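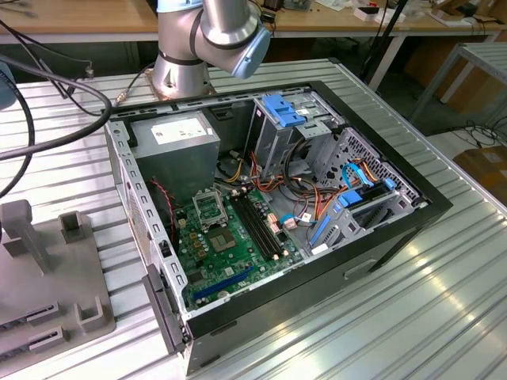
Osian Gwynne wrote:

> Does the arm at Plirkstead mean fewer of us on the desktop bench from January?

No. Dirceu Bezerra and I stay on, but the job changes. The arm works down in the open case – we do the cables and check the board afterwards. Expect less bending and more waiting. 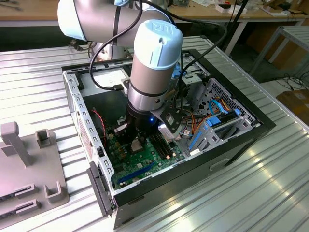 ## Shifts

- Friday starts move to 2 pm.
- Burgate keeps its hand bench.
- Training is in room 73, bring your old job sheets.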